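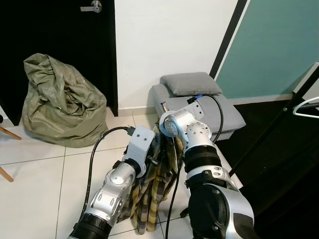 Fig. 1. Checked cloth held at two points, with the middle gathered and the ends hanging in folds.

Household Textiles, Unit 2
From heap to hanger: handling a checked shirt

Notes by Asmaa Benjelloun for the Dokcombe evening group
Last updated: October 2026
200 shares | 2 comments

What this session covers

Last time we did fibres and labels. This session is my favourite of the whole course, and I make no secret of it! We take a shirt out of a bag, open it up, find the collar, get it onto a hanger and put it on the rail. You have all done this hundreds of times, so the aim is to slow it right down and look at what the cloth is doing in your hands.

Please bring one checked shirt, as crumpled as you like, and two hangers of different kinds. Flannel, brushed cotton or plain weave will all do. If you only have plain shirts, ask Anas Gaber before the start, as he keeps a box of spares by the door.

Why checks?

A check is a ruler printed or woven all over the cloth. On a plain shirt you have to hunt for the straight grain. On a checked one the stripes show it to you straight away, and they also show you when you have lost it. Where the stripes run straight down, the cloth is hanging on the grain. Where they lean or curve, it is on the bias, and bias cloth stretches under its own weight.

In a woven check the coloured yarns go right through, so the pattern can be read from both faces. In a printed check the back is usually paler. Turn a cuff over and see which you have. (The Lamrani samples in the folder include one of each, and they are surprisingly hard to tell apart from the front.)

Terms to know:
Warp - the yarns running the length of the cloth.
Weft - the yarns running across.
Bias - any direction that follows neither. True bias is the diagonal at 45 degrees.
Drape - how the cloth falls when it is held up.
Repeat - the distance before the pattern starts again. Measure it on your own shirt and write it down, we use it in Unit 3.

Opening up the cloth

Start with both hands. Take hold of any two points you can find near the top of the heap and lift until the lower part swings free. Go back to Fig. 1 for a moment: with two holds fairly close together, all the fullness collects between them and the rest drops in long folds. Move your hands apart slowly and the folds begin to open.

Now let go with one hand and look again. Do this several times, with different points. It's a lovely exercise because the same shirt makes a completely new shape every time, and after a few goes you begin to guess from the shape where you are holding it. A shirt held by the hem has its sleeves tumbling down on either side. A shirt held by one cuff goes long and thin. Held by the collar, it very nearly sorts itself out.
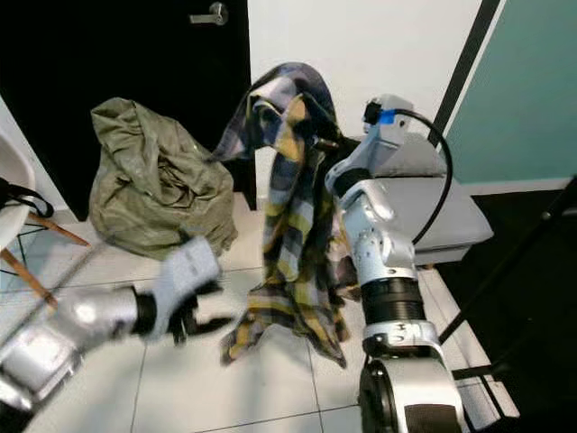
Twist is the thing to look for with a one-point hold. Crumpled cloth often carries a turn or two in it, and pulling at the bottom tightens the turn instead of letting it out. Compare the hanging cloth here, where the top is bunched and folded over on itself and the lower part falls in long twisting folds that flare towards the bottom. Follow one of the dark navy stripes with your eye and you have a good map of where the twist goes. On your own shirt, bring the free hand in low, take a loose corner and walk it round until the stripes come straight.

A few points from previous groups:

Keep the hem clear of the floor. Tall people forget this when they sit down to work.

Shake once, from the wrists, and then wait. Three or four small shakes put back half the creases you have just taken out.

Undo all the buttons except the top one before you hang. Left done up halfway, the placket pulls to one side and the checks will never line up.

Brushed cotton clings to itself. Peel the layers apart with a flat hand and don't tug.

Choosing and inserting the hanger

We compare wire, plastic and wooden hangers. Wire is thin and slips easily through a closed collar, but it leaves a ridge on a soft shoulder. Moulded plastic is kinder, and the wide wooden sort is best of all for heavy cloth, though it will not go in unless the collar is open. Iltik, the local supplier, sells the wide ones in boxes of 100 if anyone wants to share an order.

Hold the collar in one hand and the hanger in the other. Tip the hanger so that it goes in at a slant, one shoulder first, then bring it level. The hook stays outside the collar the whole time. It sounds obvious, and still somebody loses a hook inside a shirt every year (in June it was me). Settle the shoulder seams last.

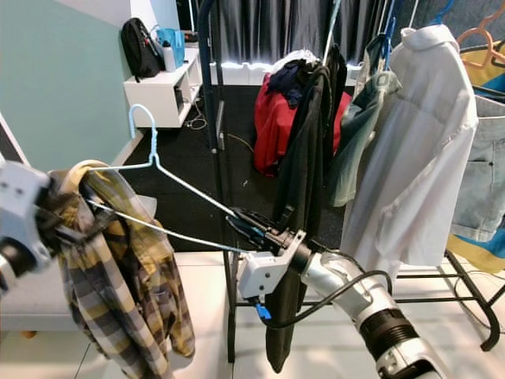 On the rail

Leave a hand's width between garments while they are airing. Long pieces go at one end so they don't drag over the shorter ones. Face all the fronts the same way, and hang shorts and skirts by the waistband.

Then step back and look at your checks. The vertical stripes on the two fronts should hang parallel. If one side leans, lift the shirt off, reseat the shoulders and try again. It nearly always works!

Practice before Unit 3

1. Lift the same shirt from five different points and sketch the outline each time. Quick pencil lines are fine.
2. Mark the grain on each sketch with an arrow.
3. Hang one shirt on two kinds of hanger overnight and compare the shoulders in the morning.
4. Read the Hemau sheet on shirt construction, first two sections only. The part on yokes can wait.

Bring the sketches with you. We pin them all up together at the start of the next session and try to guess which point each shirt was held by.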